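Zundent Cable Bench: setup and care
Last updated: February

The Zundent bench is our favorite way to teach an arm to handle cable, and it comes down to a threaded plate, a set of slotted clamps and one length of white cable. Sveva Marchetti drew the first layout at Jenovari, and it's still the one we ship!
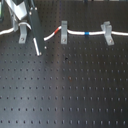
Routing comes first. Run the cable left to right and leave slack before you tighten anything, more than looks sensible. On the layout with colored bands, the red one sits on the rise just left of the middle clamp and the blue one between the middle and right clamps, so you have two handy places to check for creep after a long run. If a band has moved, reseat the cable and start again.

Each clamp goes down with a single screw through the foot. Snug is plenty. Aluminum feet will mark the plate if you lean on the key (ours have the rings to prove it), and a clamp that turns a little under a hard pull is kinder to the jacket than one that won't.
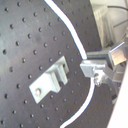
Looking after the gripper

Wipe the finger faces every 300 cycles with a dry cloth. Then jog the arm in at low speed and stop short of the clamp.

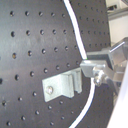
Finger alignment is the part people rush, and it's the part I enjoy most. Loosen the finger, square it up by hand, and tighten in two passes. Bring it in from the side with the flat finger tip pointing at the bracket, and watch the narrow slot as you creep closer. You want the cable to line up with that slot without being dragged sideways. Thaddeus Lindgren can do it in 3 minutes. I can't, yet.

Check the cap screws while you're in there. They work loose sooner than you'd expect on a new set of fingers,

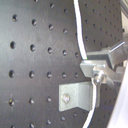 and a drop of medium threadlocker cures it for good. Let it set overnight before you go back to full speed.

Spare clamps and screws: order as kit 1409.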